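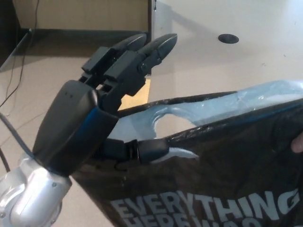
Washing and Storing Cloth Shopping Bags

Compiled by Siu-fong Chung. Last checked in April.

Sort by fiber first. Plain cotton and canvas go in the machine. Jute is wiped by hand and never soaked. Coated and insulated bags are wiped inside and out with dish soap on a damp cloth.

Before washing

Empty the bag and turn it inside out. Shake the seams over a sink; crumbs and onion skin collect in the bottom corners. If there is a stiff base board, take it out and wipe it separately. Tie long handles in a loose knot so they do not wrap around other laundry.

Machine settings

Undyed cotton: 40 degrees C, normal cycle.
Dark or printed cotton: 30 degrees C, gentle cycle, inside out, with other darks only.
Spin: low for printed bags. High spin sets creases across the lettering, and ironing over ink is a poor way to get them out.

Use half the usual detergent. Skip fabric softener. It leaves a film on canvas that holds dust.

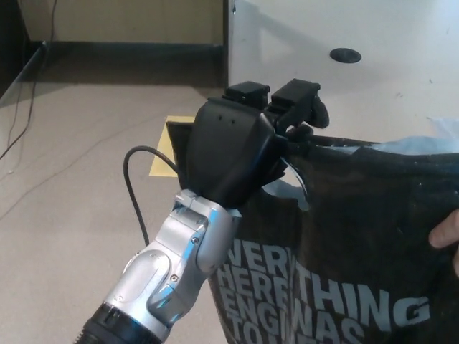 Lint on black cloth is best removed dry. A slightly damp rubber glove, dragged in one direction, lifts more than a sticky roller and does not pull at the weave. Brush toward the hem, then go over the handles.

Grease spots

Rub in one drop of dish soap, wait 30 minutes, rinse from the back of the cloth. Repeat before drying if a ring remains. Heat fixes it.

Drying

Hang from the bottom hem with two clips. Hanging by the handles stretches the stitching while the cotton is heavy with water. Keep prints out of direct sun. Expect some shrinkage on the first wash; my Kukuria canvas bag went from 42 cm to 40 cm wide and has stayed there.

Handle repair

Restitch at the first loose thread. Sew a square with an X through it, using heavy polyester thread and a size 16 needle. Go over the X twice.

Storage

Fold in thirds lengthwise, then roll from the base. Stand the rolls upright in a drawer or shoe box. Bags used for raw meat get their own hook and are washed after every trip.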